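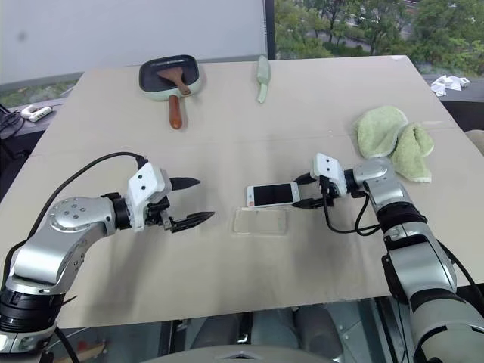 Photo: Hooman Sharifi / Pramlow

Pramlow Information Request Register, desk edition

If you look after information requests at a parish, town or district office, you'll know how quickly a tidy in-tray can turn into a heap (and how awkward it is when a resident rings up to ask where theirs has got to!). The Pramlow register is a good, old-fashioned bound book for keeping track of it all, with 136 numbered pages and a line for every stage, from the day a letter arrives to the day the reply goes out.

We first put it together for the records staff at Wamidau, who wanted something the whole office could share without anybody having to log in.

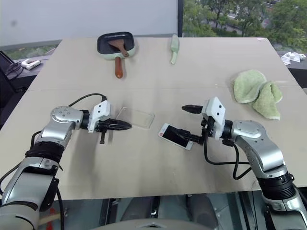
They also asked for a wider column for the name of the officer dealing with each request, so we've kept that in, along with a pull-out sheet for appeals and a ribbon marker. The January reprint has seven index tabs, and the paper is a touch heavier, so ink doesn't show through.

Price: £57 per register, delivery included
Cover: dark green or navy cloth
Matching receipt slips: sold separately, see the Zinura range

Do ring us if you'd like your council's name on the spine, and we'll gladly send a proof first.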